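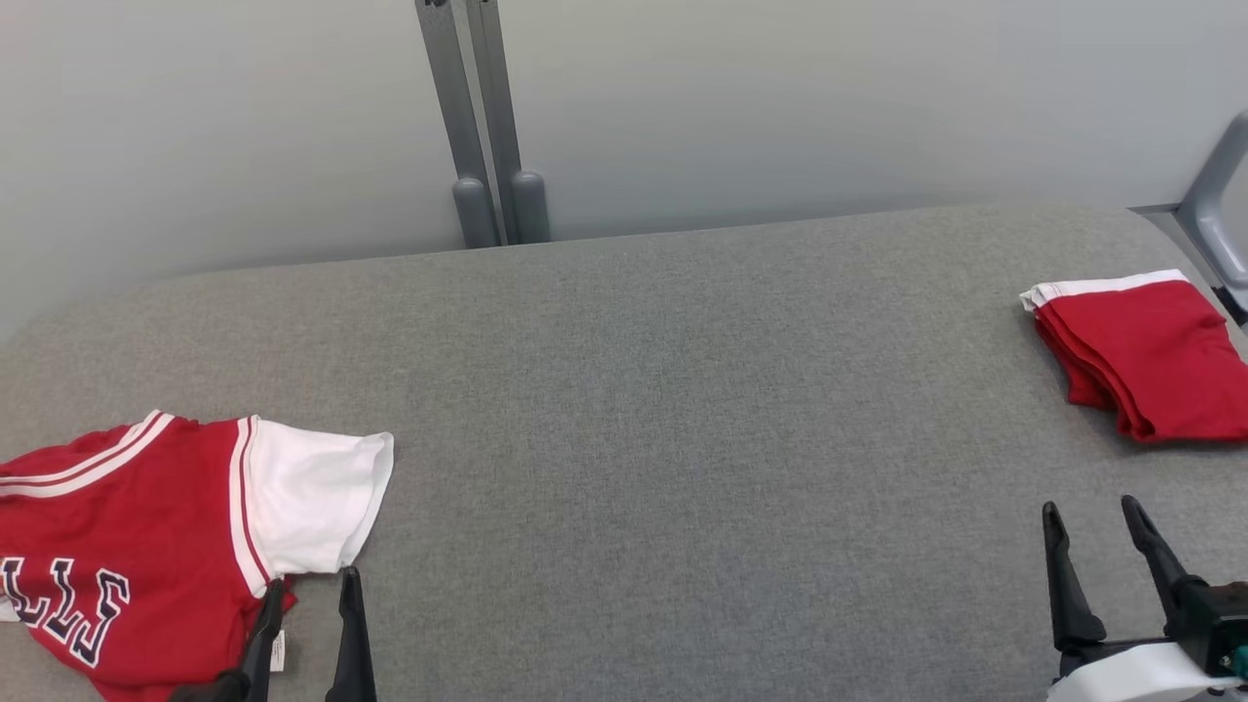 fotis_x escribió:
Sigo con el montaje de dos brazos para doblar ropa en el taller compartido. Los de Jetex me mandaron los dedos nuevos y ya están puestos. El problema sigue siendo el agarre: si pinzo la camiseta roja por donde el cuerpo se junta con la parte blanca, coge dos capas o ninguna. Con pantalones cortos me apaño mejor. ¿Alguien ha probado a limitar la fuerza por corriente?

Barreto40 escribió:
Yo la limito al 40 % y me va bien con algodón. Con tela de deporte resbala. Prueba a pegar silicona fina en las puntas.

fotis_x escribió:
Silicona ya puse en febrero, se despegó en 2 semanas.

Anastasia Politis escribió:
No estoy de acuerdo con lo de la corriente. Para mí el fallo está en la altura de bajada. Sobre una superficie tapizada en gris como esa, si el tejido cede, la cota Z cambia de un punto a otro. Mide en 4 sitios y compara.

Barreto40 escribió:
Cede, pero poco. Con tablero rígido tuve el mismo problema – y encima rayé las puntas.

Anastasia Politis escribió:
Porque bajabas demasiado. Lo mismo de siempre.

irnar escribió:
¿Qué driver usas? Con el Huston la lectura de corriente llega con retraso y no sirve para esto.

fotis_x escribió:
El Huston, sí. Mido primero la Z en los 4 puntos y luego miro lo del driver. Pongo aquí los valores cuando los tenga.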